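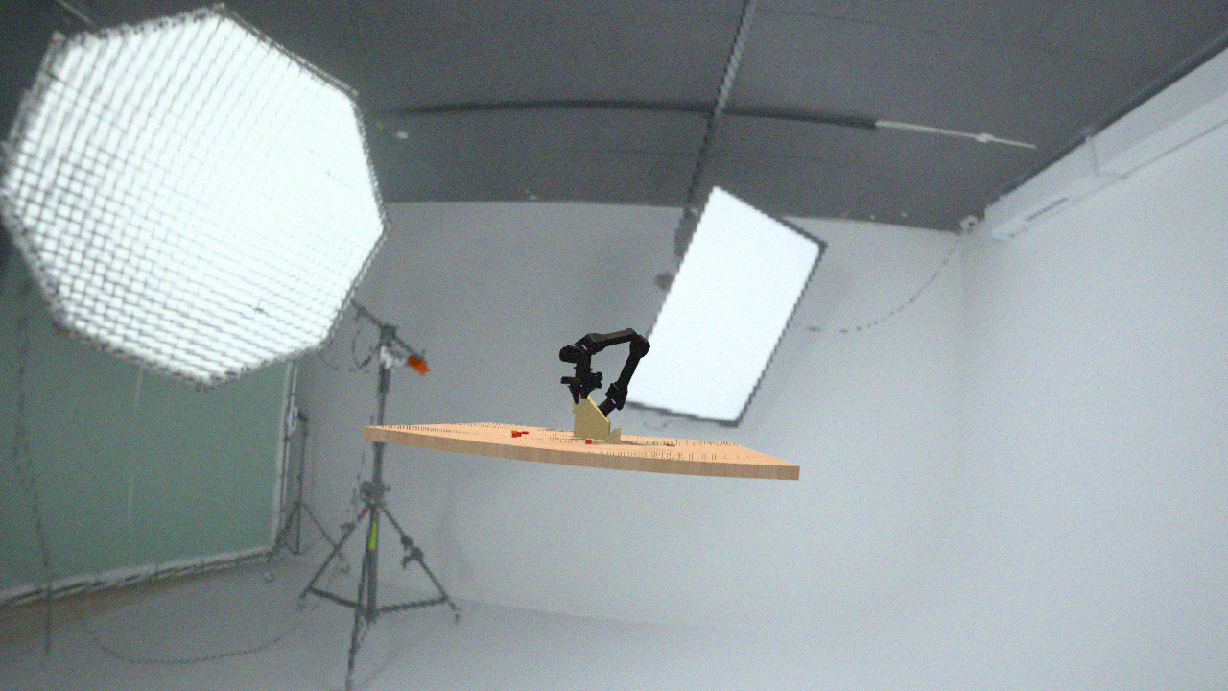 Spent the afternoon at the Privix open day in Hevcombe. They had 49 visitors signed up and split us into small groups. Posting my notes while I still remember them.

First stop was the simulation desk. Everything you do at Privix starts there. The arm, the table, the blocks and the room are all rendered, and the control software doesn't know the difference. It sends the same joint commands it would send to the hardware next door.

The task they were showing is called Doucet internally. Small parts on a tabletop, arm comes down from above with the gripper, picks one up, places it, backs off. They have been on it since March.

I asked why they bother rendering a whole photo studio, with the big octagonal softbox, light stands and a panel light, when the job is moving blocks. Answer: the lighting is what breaks things. A policy trained under flat gray light did fine in sim and then fell apart near a window. Now they build the lights into the scene and move them between runs.

They change other things too. Table color, wall color, block shapes, where the pieces start. One batch is 1,000 episodes and it runs overnight. The engineer at the desk said most of the batch is boring and she only looks at the failures.

The arm is a black one and against a pale wall you lose a lot of detail. Somebody in my group said it was hard to tell which way the joints were bending. She agreed and switched to a side view with the links in different colors. Much easier to follow.

Also: no legs on the table in the sim. It just hangs there. The physics only needs a surface. A kid in the group spotted it before any of the adults did.

Then they let us try. You get a 3D mouse and a foot pedal for the gripper. I got the block off the table on my third attempt and dropped it on my fourth. The pedal is very sensitive. If you go, take your foot completely off it between grabs.

What I noticed while driving it: coming straight down on a block is fine, but anything with a slanted side is a pain. The fingers close, the piece rotates, and you are holding it by a corner. They said the learned controller has the same trouble and it shows up clearly in the logs.

Second stop, the real cell. Same task, real arm, real lights. They ran the pick 12 times for our group and it missed twice. One miss was a piece that had rolled up against another one. The other they couldn't explain on the spot, and they wrote it down and moved on. I liked that they didn't restart the demo to hide it.

It is slow, by the way. If you have only seen sped-up clips online, the real pace is a surprise. Each pick took long enough that people started chatting in between — then everyone went quiet again when the gripper came down.

There was a short talk on Vanska, the tool they use to compare sim runs with real ones. You load both, it lines them up in time and plots where the gripper was. The two lines stayed close until contact and then drifted. Contact is where the sim is weakest, they said, and that is what the next 7 months of work is for.

Practical stuff for anyone going to the next one. Parking is behind the building, entrance is on the side. Closed shoes required for the cell. No photos of the whiteboards. Coffee is free but it was gone by 3 p.m.

They said they'd put the slides up in a couple of weeks. I'll add the link to this thread when I see it.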